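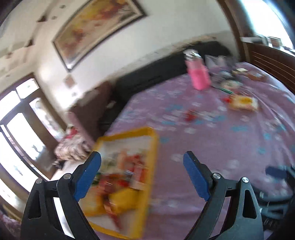
Snack box (household)

A snack box, also called a treat box or candy box, is an open or lidded container in which a household keeps small wrapped foods together: hard candies, chocolates, wafers, crackers, single-portion cakes. It is one of the most widespread and least written-about objects in the home, and a wonderfully varied one! Almost any shallow container will do the job, from a shoebox lid to a lacquered tray handed down through three generations.

Origins and names

Boxes for sweets are far older than wrapped candy itself, but the everyday snack box belongs to the age of the individual wrapper. Once a candy could be handled, dropped and passed around without sticking to its neighbors, it no longer needed a jar, and a wide, low box let everyone see the whole choice at once. The household collection at Bragança holds 106 such containers, most of them reused packaging, and the oldest still has penciled prices on the underside. In Plirkow the box is known simply as "the yellow," after the color in which a local workshop painted nearly all of its trays.

Form

The typical box is wider than it is deep, with a raised rim that keeps the heap from sliding out when the box is carried or set down on something soft. Bright colors are common. Sizes vary a great deal, but a box of the Skallelbridge pattern holds 300 small candies when filled loosely to the rim, and a large party version takes 575.

Use

The box usually lives on a shelf or in a cupboard and travels to wherever people are sitting, including the sofa, the floor and very often the bed. Sorting it is a small pleasure of its own. Pieces are taken out, spread over the blanket, compared and traded, and flat packets that take up too much room are laid beside the box instead of in it. A drink tends to come along too, in a bottle with a secure cap if the bedspread is a nice one.
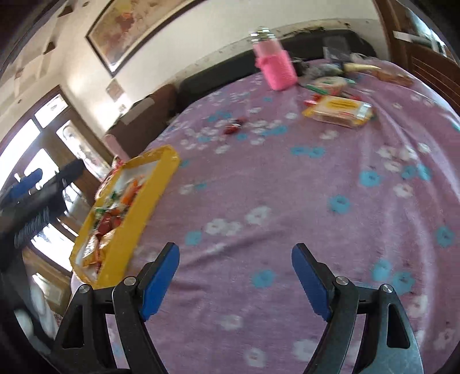
An open snack box on a fleece blanket, with wrapped candies inside and a pink bottle at the far edge of the bed.

Contents

Most boxes are mixed, and the mixture is the whole charm. Red, green and gold wrappers dominate around the winter holidays, while fruit candies take over by July. Some families follow a strict rule of one new kind for every kind finished (a lovely system, if anyone can stick to it).

Care

Wrapped sweets keep best somewhere cool and dry. Emptying the box completely from time to time brings up the crumbs and loose wrappers, and a painted box needs only a damp cloth. Chocolate should come out first in warm weather.

See also

Bonbonnière
Cookie tin
Timia tray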